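2018-02-10

**Fidumar pulls its loose powder, says refunds on the way**

Quick one before the weekend gets away from me, because my inbox is full of it. Fidumar has pulled its loose setting powder from shelves and from its own site as of last night. All three shades. The pressed version is staying put, so if that's the one in your makeup bag you can stop reading here and go enjoy your Saturday.

The short version: sifters. The little plastic disc with the holes that sits inside the jar has been cracking, and bits of it are ending up in the powder. Not a formula problem, according to the company. Nothing wrong with the powder itself, they say, but a sliver of hard plastic on a brush and then on your eyelid is not something anybody wants, so off it comes.

What's affected:

- Loose setting powder, full size jar, all three shades (Translucent, Banana, Warm Sand)
- Batch codes starting with 945, printed on the sticker underneath
- Anything bought from December onward. Older jars have the previous sifter, a thicker one, and are apparently fine

The mini jars that came in the Christmas gift sets are a bit of a grey area. The notice on the website says "full size only", the reply I got from customer service on Friday afternoon said minis were "being looked at". So. I'd leave the mini alone until they make up their minds. I've asked again and will update this when I hear back.

Fidumar says it has had 53 complaints, most of them about cracked sifters found on first opening, and 13 where the customer noticed bits in the powder after using it for a while. No injuries reported beyond a couple of scratched cheeks. Those numbers are the company's own and cover Australia and New Zealand together, they wouldn't split them.

**How to get your money back**

Two ways. If you bought it direct, there's a form on the Fidumar site, bottom of the home page, and you need your order number and a photo of the batch sticker. You don't have to post the jar back. Refund goes to the original card, and they're saying ten working days.

If you bought it in store, take it back to where you got it. Bollton pharmacies are taking returns at the counter without a receipt as long as the batch code matches, I rang my local and the girl there already had a basket of them behind the till. Cindberg wants a receipt or your loyalty card, and is offering store credit on the spot or a card refund in a few days. Check your local before you drive over - one reader told me hers hadn't been told a thing as of closing time yesterday and sent her home with the jar. 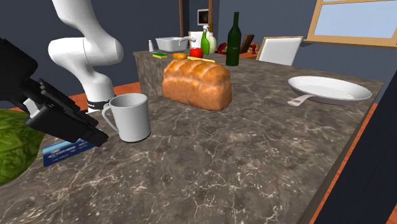

Full price was $38, so it's worth the trip. If you paid less in the Boxing Day sales you get what you paid, not the full amount, which seems to be where a few people in the comments are getting cranky. Fair enough I suppose, it's a refund and that's how refunds go, but a little voucher on top wouldn't have killed them.

The direct customers do get something, by the way. 20 per cent off the next order, code comes by email once the form goes through. Excludes the brushes, excludes anything already on sale, runs out at the end of next month. Nothing for people who bought in store that I can find.

**Can I just tip it into another jar**

Had this question five times since breakfast. The company says no, bin it. And I'd say the same really. The pieces are clear plastic and tiny, you're not going to pick them out, and sifting it through a tea strainer (yes, somebody suggested it) will only catch the big ones. Thirty eight bucks is thirty eight bucks but it's your eyes. Get the refund.

Also wash whatever you've been using with it. Puffs especially, they trap everything. I've thrown my velour one out and given the big fluffy brush a proper wash, shampoo, rinse, another rinse, dried flat on a towel. Don't just spot clean with the spray stuff, that lifts colour but it won't shift bits caught down near the ferrule. Tap the brush over a dark plate or a black tee once it's dry and see if anything drops out. And check the lid of your jar over the bathroom bin before you photograph the sticker, mine was caked and went all over the vanity.

**When's it coming back**

No date. The reply says new packaging is being "finalised with our supplier" and that the powder will be back on shelves "as soon as we're confident in it". A sales rep told one of the Cindberg counters to expect a twist-shut sifter, which honest to god would be an improvement anyway. The open one has always been a menace in a suitcase, I've had Banana through every pair of socks I own. Take that as gossip until it turns up in writing.

Price supposedly not changing. We'll see.

The primer and the setting spray aren't touched by any of this and neither is the new cream bronzer, which was meant to launch this coming week. Launch event in Melbourne has been pushed back, invites went out again late on Friday with the date left blank. The bronzer itself is still going up on the site as planned as far as I know. I've had a sample for a fortnight and will get the review up when I can, it's half written. It's good. A bit orange on me in shade two.

**What to use in the meantime**

Not a full round-up, just what people have been asking. Nikolaidis does a loose powder that's close to the Translucent, slightly finer, doesn't flash back in photos, sells for a few dollars less and has a mesh sifter so there's nothing to snap. Bit heavy on the scent, rose, if that bothers you. The jar is smaller too so have a look at the weight before you decide it's a bargain. Bollton's own brand one is under fifteen dollars and does the job under the eyes if you go easy, but it cakes by mid arvo on dry skin. If you're after a swap for Banana I don't have a good one. Nikolaidis had a yellow a couple of years back and dropped it. Warm Sand people, try the Fidumar pressed in the same shade, it's the same colour near enough and you can buff it on with a fluffy brush and hardly tell.

Stock of the Nikolaidis was already getting thin online this morning. In store might be better.

**Few odds and ends**

- Batch sticker rubbed off? Customer service says send a photo of the jar plus proof of when you bought it and they'll go off the date
- Bought from a marketplace seller? You have to go back to the seller. Fidumar won't cover it
- Bought as a gift and gave it away, no jar? Needs to be the person with the jar who claims
- Unopened jars count too, don't open it to check, just send it in or take it back
- Phone line is weekdays only, so don't sit on hold today. The form is working, took me four minutes, although it logged me out teh first time when I tried to attach the photo. Use a smaller file

Will add to this post on Monday if there's news on the minis. If your store has knocked back a return pop the suburb in the comments and I'll keep a list going, I've got two Cindberg ones so far, both in Adelaide.

**Update, 4.40 pm:** a reader in Geelong says her Cindberg took the jar with only a bank statement on her phone, so it might depend who's on the counter. Worth a go if your reciept has gone missing. Still nothing on the minis.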